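# 【比較】手持ちグリッパ Parum と Rerex、どっちがいい?

**1: kuro_tenon**
2021年10月7日
タイトル通り。手持ちグリッパでデモ取る用に2機種試し中。Parumの標準フィンガーと、Rerexの柔らかいパッド。うちは両手同時に使うのが前提。アームは後回しで、まず人の手で取って品質見る段階。
使ってる人いたら感想ください。特に重さと手首の疲れ。あとマーカーのロスト。

**2: nejiyama**
Rerexのパッドは半年使ってる。薄い物には強い。カードとか布の端とか。ただパッドの角がすぐ丸まるので予備は必須。
Parumは触ったことない。

**3: mikan_servo**
どっちも重い。以上。
いや真面目に言うと重さより重心。手首より前に重いのが来ると30分で握力なくなる。うちはOddssonの旧型だったけど、それで2人腱鞘炎になりかけた。

**4: kuro_tenon**
>>3
重心それだ。うちも夕方になると把持の位置がズレてくる。データ見ると明らかにわかる。
とりあえず両手の構え。頭カメラから。
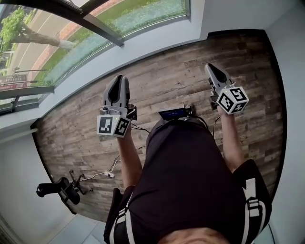 *両手持ち、頭から見下ろし。キューブは左右とも付けた状態*

指の根元にキューブが来るので、頭カメラから見る分には素直。右を斜めに傾けても面が3つ見えてるから、こういう姿勢なら姿勢推定は安定。問題は手を胸に寄せたとき。自分の前腕でかぶる。

**5: gomu_pad**
指、中が抜いてあるタイプか。あれ軽いけど、細い物つまむと逃げません?
ネジ8本拾わせるテストやったら半分落とした記憶。

**6: kuro_tenon**
>>5
逃げます。M3は無理。M6ならまあ。
だからRerexのパッドが気になってるわけで。

**7: hz_watcher**
ケーブルはどう取り回してる? 右から黒いの垂れてるけど、腕振ったとき引っかからない?
うちは肩まで上げて、ストラップに沿わせて背中に逃がしてる。前に垂らすとコネクタが先に死ぬ。

**8: kuro_tenon**
>>7
引っかかるw
そのやり方いいですね、真似する。肩ストラップはもうあるし。

**9: mikan_servo**
コネクタ死ぬのは同意。4ヶ月で3個やった。L字に変えたら止まった。
胸の端末は何? 青い画面の。

**10: kuro_tenon**
>>9
Prarixのコントローラ。録画の開始停止とステータス見るだけ。胸に付けると自分で見下ろせるから楽。ただ文字がちっこくて、頭カメラの映像からだと読めない。タイムスタンプ合わせに使おうと思ってたけど断念。

**11: nejiyama**
Prarixの時刻合わせ、前のファームは300msくらいズレることなかった?
うちは6月に更新してから直った。

**12: kuro_tenon**
>>11
え、マジすか。ファーム確認します。ズレてるかどうか見てもなかった……

**13: hz_watcher**
見てなかったのか……
最初に両手の指をカチっと合わせて、それを全カメラで拾うのが一番確実。映画のカチンコと同じ。機械の時刻は信用しない。

**14: gomu_pad**
>>13
それは言い過ぎでは。ハードで同期取れるならそっちの方がいい。カチンコ方式はfps低いと1フレーム分の誤差が残るし。

**15: hz_watcher**
>>14
ハード同期が取れるならね。無線混ぜた時点で無理でしょ。1フレームで困るタスクやってるならそもそも手持ちでやるなと。

**16: mikan_servo**
まあまあ。両方やればいい

**17: kuro_tenon**
両方やります。
で、パッドの話に戻すと、手元カメラでの見え方が結構効いてくる。広角なので本体がかなり画面を食う。下半分ほぼグリッパ。自分はこれが嫌で最初はカメラを上げてたんだけど、上げると今度は指先が見えない。結局下げた。

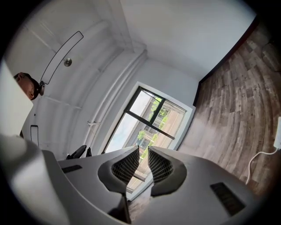 指先が両方入ってないと閉じ幅の推定ができないんですよ。エンコーダの値だけだと、柔らかいパッドは潰れた分がわからない。だから画像で補う前提で、本体が映り込むのは諦めてマスクで消す方針。マスクは固定1枚で足りるはず。カメラと本体の位置関係が動かないので。

**18: gomu_pad**
パッド内側の網目、黒い細いやつ。あれ摩擦用? それとも変形見る用?

**19: nejiyama**
>>18
うちは変形見るのに使ってる。物を挟むと格子が歪むのでそれを追う。ただし暗いとダメ。窓際で撮ると逆光で潰れる。

**20: kuro_tenon**
>>19
うちモロに窓際……
床にも窓の光入るし、時間帯で全然違う。ブラインド付けるか場所変えるか。

**21: Stella Wanyama**
横から失礼します。同じ構成で47タスク分取ったことがあります。光は統一しないほうが学習には良かったです。うちの場合は、ですが。きれいに揃えたデータで学習したら、別の部屋で全然動かなくなりました。
格子を追うなら話は別。そこは明るさ固定で。

**22: mikan_servo**
>>21
47はすごい。疲労どうしました?

**23: Stella Wanyama**
交代制です。1人8分で交代。あと同僚のAnikó Hegyiが肘の下に軽いバネを入れた吊り具を作って、それが一番効きました。写真は手元にないです、すみません。

**24: nejiyama**
8分は短くない? 乗ってきた頃に終わる気がする。動きも人でバラけるし。

**25: Stella Wanyama**
>>24
バラけるのは狙いでもあります。1人だけのデータだと、その人の癖ごと覚えるので。

**26: hz_watcher**
自分は癖ごと覚えてほしい派。上手い人1人で取ったほうが少ない本数で動く。汎化は後で考える。

**27: gomu_pad**
>>26
後で考えた人で間に合った人を見たことがない

**28: kuro_tenon**
勉強になる。いったんこうします。

- 指はRerexのパッド、予備4組
- ケーブルは肩ストラップ沿いに背中へ、コネクタはL字
- Prarixのファーム更新してから同期テスト、カチンコも併用
- 1人8分交代(吊り具はそのあと)
- 格子追跡するときだけ照明固定

Parumの標準フィンガーは大きい物専用で残す。箱とかボトルとか。

**29: mikan_servo**
床のケーブルも片付けといたほうがいいよ。頭カメラ付けてると足元見てるようで見てない。自分は電源アダプタ踏んで悶絶した

**30: kuro_tenon**
>>29
あー、床に白いの転がってますね。端に寄せます。椅子もどかす。

**31: nejiyama**
パッドの予備、左右で形違うから注文のとき注意。右だけ4個とか届いて泣いた。

**32: kuro_tenon**
>>31
あぶな。今まさにカート入れてた。左右セットに直しました。届いたら潰れ量の比較をここに貼りまs

**33: gomu_pad**
できればM3ネジのテストも頼む。同じ皿、同じ向きで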